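Evening snacks at the studio

I've been renting a spot in the shared studio on Hitano Street since June, and I still haven't worked out the food. Most of us get there after dinner and stay too late. The closest place to buy anything is Jemal, the corner grocery, and it closes at 9. After that you eat what you brought.

For the first few weeks I brought chips. I make paper boxes and small books, and chips are a bad idea for that. You get grease on your fingers, then you get it on the paper, and it doesn't come out. I threw away a cover I'd spent two evenings on. I tried crackers next, and those were fine for the paper but the crumbs got into everything. I was still finding them in my ruler case a week later.

So now it's grapes. I buy the dark red ones and wash them at home, then dry them on a towel before I pack them. I leave them on the stem in small bunches. If you pull them all off ahead of time they go soft where the stem was.

I used to put the bag on the table and let people reach in. Meron Shiferaw, who has the spot next to mine, brought in an oval plate from her mother's kitchen and told me to use that. It's off-white with a low rim, and the rim is enough to keep a loose grape from rolling onto the floor. 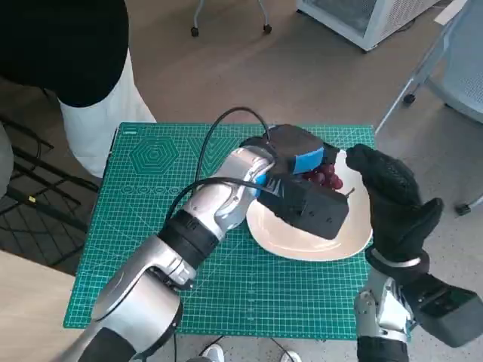 I know a cutting mat isn't a placemat. Mine covers the top of the table, though, and it's a small table, so whatever goes on the table goes on the mat. I've had it since I lived in Gimville. The grid lines are still good and it wipes clean with a damp cloth. I keep hot mugs off it. I set one down on my old mat and the spot warped enough that my ruler rocked on it for as long as I owned it.

My routine at the end of the night is to move the plate, pick up any stems, wipe the mat and let it air dry. Then the blades go back in their tin. I do the blades last so I don't forget where they are.

The room itself is nice at night. It's 300 square feet if you don't count the hallway. The big window has white bars dividing it into panes, and once it gets dark outside you stop looking at the street and pay more attention to what's going on in the room. The ceiling is open, with the lights and rails showing. I didn't like that when I moved in and now I don't notice it.

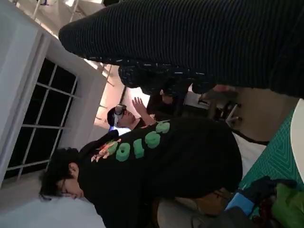
People do very different things there in the evenings, and I've gotten used to working with someone in a VR headset waving a hand in the air nearby. It bothers me less than music does. Closing your eyes for a while is also allowed. I've done it myself, sitting on the floor with my back to the wall, and I got more done afterward than I would have if I'd kept going.

What I still want is a second table, even a folding one, so the food has its own place and I can leave a project laid out on the mat. Namurer, the secondhand store by the bus station, had one in the window last month with a scratched top. By the time I went back for it, it had sold. I left my number with them.

If anyone has a snack that's clean to eat and holds up in a bag for a few hours, leave it in the comments. Meron is tired of grapes.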